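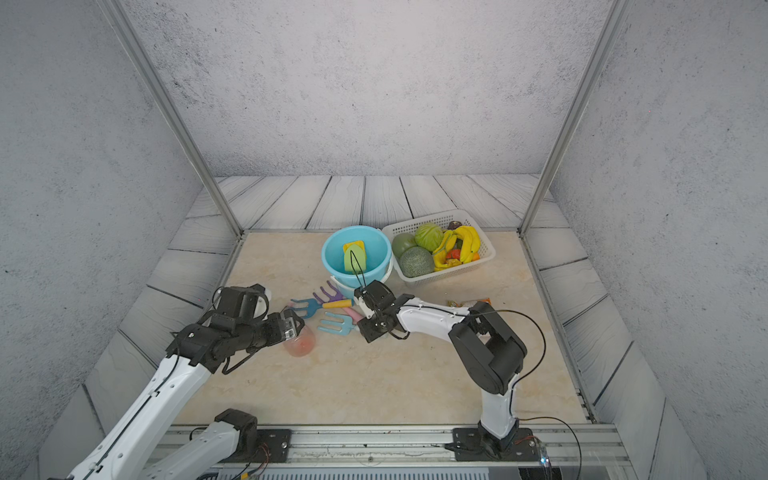
Marble pattern, wood-grain print and speckled grey, all in one place.

December, start of the second notebook

Doucet repeat wear test, printed patterns. Began 9.40, stopped for lunch, finished later than I wanted.

What we are meant to be checking: Zuvetano say their Kurkwood topcoat keeps a printed pattern "as new" under ordinary household scrubbing. The leaflet has a graph with no units up the side. I asked for the units last month and was sent the same leaflet again, in colour.

Samples: 11 offcuts, all pale. Five coated, five bare, one I can't place because the pencil mark on the back has rubbed away. Frøydis thinks it is coated, going by the feel. I am leaving it out of the results. It went through the machine with the others so it can be looked at, but it doesn't get a number.

Method as before. Green pad, tap water, one drop of washing-up liquid per sample, 500 strokes, wipe, leave to dry under the window, look at it. Same weight on the pad throughout. I weighed the pad holder again this morning and it came to 161 grams, same as the label, so that's one thing I don't have to argue about.

First look, after drying. Coated samples: dull track down the middle on three, hard to see on the other two. Bare samples: dull track on all five. If you squint that is a result for Kurkwood. I am not ready to squint yet. The two good coated ones were next to each other in the rack and were done one after the other with a fairly new pad. The bare ones came last, and by then I'd changed to a pad from a different packet. The new packet is scratchier. I can feel it with a thumb.

So the order of testing is tangled up with the thing being tested, and that's my fault. Should have shuffled them. Should have written "shuffle" on the wall after the same mistake in the floor wax work.

Second problem is the looking. On a busy veined pattern a dull track is hard to judge. The eye follows the vein and skips over the wear. On plain grey you see it straight away. I suspect this explains most of what customers mean when they tell Zuvetano the marble finish "lasts better" — it hides better. Same with wood grain, where the scratches run along the lines and vanish. Across the grain they show. The leaflet photographs are all taken with the grain, I checked.

Frøydis Eklund did a blind sort for me after lunch. I laid the ten numbered samples face up under the desk lamp and asked her to put them in order, worst to best, without turning them over. Her worst two were bare, fair enough. Her best was bare as well, which doesn't help Zuvetano. She then did it again with the lamp lower and moved four of them. I don't blame her, I got a different order myself.

Gloss meter: borrowed the Skestora one from upstairs. Reads well enough on flat colour. On the veined samples the reading shifts when I slide it a finger's width, before any scrubbing at all. I took over 136 readings and stopped when I realised I was averaging the pattern and not the wear. Keeping the sheet, page folded in the back, but please don't anyone quote from it.

For next time
Shuffle the order. New pad for every sample, all from one packet.
Mark each spot before scrubbing and read the same spot after.
Half the strokes across the grain.
Write the sample number on the back in marker, then tape over it.
Ask Zuvetano for the units again. Ask who did the scrubbing.

Frøydis wants to send them an interim note saying "some improvement seen". I've said no for now. We saw three dull tracks against five, with two kinds of pad.

Lamp bulb is going. Spare is in the drawer under the sink.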